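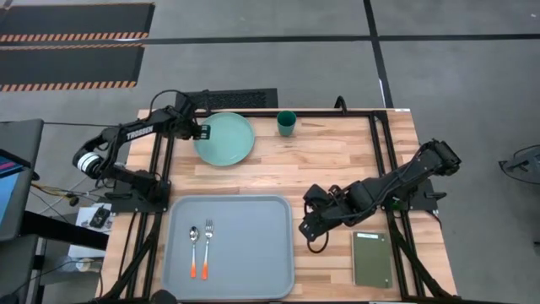
Conneely, May 25, 2024

Trellora Community Help > Robot Learning > Collecting Examples

How much should I move things between demos when teaching a two-arm table clearing task?

Hi all! I've been reading this board for ages and finally have something to ask. I'm gathering examples for a table clearing policy with two arms on a black frame, one on each side of a wood tabletop. The props are a pale green plate, a dark teal cup, a spoon and a fork with orange-ended handles, and a big gray tray that everything should end up in. I drive the arms by hand, record with Drivovum, and check the recordings in the evening.

I love this work more than I expected to. The first time the trained policy reached for the plate by itself I shouted loud enough that people came in from the next room. It grabbed the rim, lifted, and set it in the tray like it had been doing it all its life!

Then I slid the tray a hand's width toward the front edge and it went completely to pieces. The arm put the plate down on bare wood where the tray used to be. Same thing every time I tried it.

So I looked back over my set. I have 3,305 demos (yes, really, I started last August and got carried away), and in nearly all of them the tray sits in one of 2 spots. The plate moves a lot more, the cup hardly at all. My questions:

Should I start over, or add to what I have?
How far should the tray move between demos? Random every time, or a set of marked spots?
Do I need to mix in clutter? I've got an olive notebook that lives on the right side of the table in a lot of the recordings and I don't know if that helps or hurts.
Is the fixed camera worth keeping? When a dish is close to it, the dish fills most of the view. 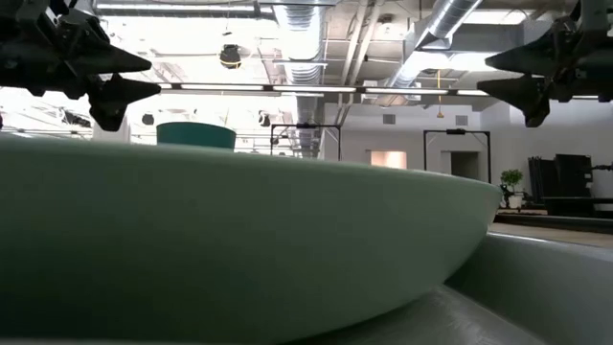
Green dish up close in the fixed camera view, both grippers in the top corners.

That kind of view has me wondering. You get the rim and the fingers nicely, but an awful lot of it is ceiling.

Thanks in advance, and I'm happy to share my sorting script if anybody wants it.
posted by tray_first

prellell_fan
What a great pile of data, please don't throw it out! Those demos already teach the grasp, and the grasp is the slow part to learn. What they're short on is the link between where the tray is and where the arm lets go, so collect for that.

What worked on our table was five marked spots for the tray, plus a turn of the tray at each one. Put small pencil ticks on a sheet of paper off to the side and keep marks off the tabletop, or the policy may learn to read your marks (ask me how I know). We shuffle the order before each session so we don't drift back to the comfortable spot. After that we do a last batch with the tray put down anywhere both arms can reach.

When you train, sample the new demos more often than the old ones. If you draw evenly, 3,305 old ones will drown them.

On the notebook: keep it, but move it. Something that always lies in the same place turns into a landmark. Leave it off the table for some runs and put it on the other side for some. Same goes for the cup, by the way. If it hardly moves, you have the same trouble waiting for you there.

For the close camera, train once with it and once without and compare. It takes an extra night and settles the matter. I'd guess it helps with the last bit of the reach, where the fingers meet the rim and the overhead view gets blocked by the wrist. If the ceiling bothers you, crop the top, but check first that you aren't cropping the grippers away with it, they hang right up there.

One more thing and then I'll stop! Record some recoveries. Let the fork slip on purpose, then pick it up again. I added 11 of those to a small set one afternoon and the arm quit freezing after a drop. I was grinning all the way home.

benchlight
just randomize everything. more data fixes it

conneely_lab_bench
Agree with keeping the old set. I'd add that you should fix your test spots now, before you record anything new, and never collect demos there. Otherwise you can't tell learning from memory.

Also check that Drivovum saves the start pose of both arms. Mine was only saving the left one for weeks and the right arm started every run folded the same way. Easy to vary once you notice, and it made pickups on that side a lot steadier.

tray_first
This is wonderful, thank you! Paper sheet is made, five spots, cup included this time. Test spots are written down and off limits. Going to go drop some forks.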